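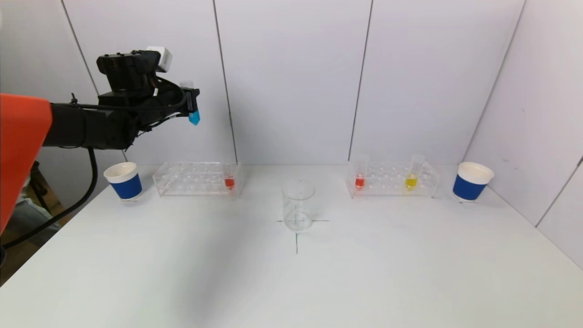
Fig. 1. Clear test tube with bright blue liquid in the tip.

How fast does the water move in the Wivby ditch?
Project report, geography and environment

Summary
The ditch behind the sports field at Wivby carries rainwater from the car park and the two nearest streets down to the Barkulik pond. Residents on the lower side have complained that the ditch fills up after heavy rain while the pond stays low. We wanted to find out how long the water takes to get from the road culvert to the pond, and where it slows down. We used blue food colouring, a tape measure and a stopwatch.
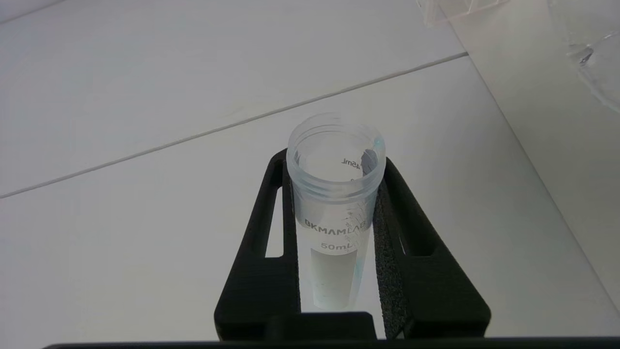 Youssra Benjelloun and Birger Hellström
Project group Derkberg, May

Background
The ditch was dug when the houses on the Ljungberg side were built. Before that the field drained by itself into the low ground where the pond is now. An old map in the school library shows the ditch as a straight line, but it has two bends today. The second bend goes round the roots of a willow.

The speed of the water depends mainly on the slope, the shape of the channel and how rough the bottom is. Grass and branches slow it down. In a slow stretch mud sinks to the bottom, more plants grow in the mud, and the stretch gets slower still.

Method
We measured the ditch along the middle of the channel with a tape. The length from the culvert to the pond is 576 metres. We put in nine marker sticks, with one at each bend and the rest spread out between them.

On Monday morning we poured the colouring in at the culvert. Birger started the stopwatch and stayed by the upper sticks. Youssra walked ahead and wrote down when the first colour passed each of the lower ones. We had told the school office and the landowner beforehand. It had rained during the night but was dry while we worked.

We also did a float test with an orange, but it got stuck in the grass twice and we have left those times out.

Results
The first colour reached the pond after 53 minutes. After 89 minutes we could no longer see any colour at the last stick. The average speed for the front of the dye was 0.18 metres per second.

The water was quickest between the culvert and the first bend, where the sides are stone. It was slowest just after the willow. There the dye spread out across the whole channel and almost stopped for a while before it moved on.

Sources of error
It was hard to decide when the first colour had arrived. At the lower sticks it was very pale, and we may have written the times down a little late. The water was also brown from the rain. We only did the test once, so we can't say what happens when the ditch is nearly full.

Discussion
We think the stretch after the willow is the reason the upper part fills first. The channel is wider there and full of reeds. Clearing the reeds would be cheap, but frogs use that part in spring, so it would be better to do it in autumn. Moving the channel away from the roots would cost more and we haven't looked into it.

If we did the project again we would use more colouring and have a third person at the willow. We would also measure the depth at every stick.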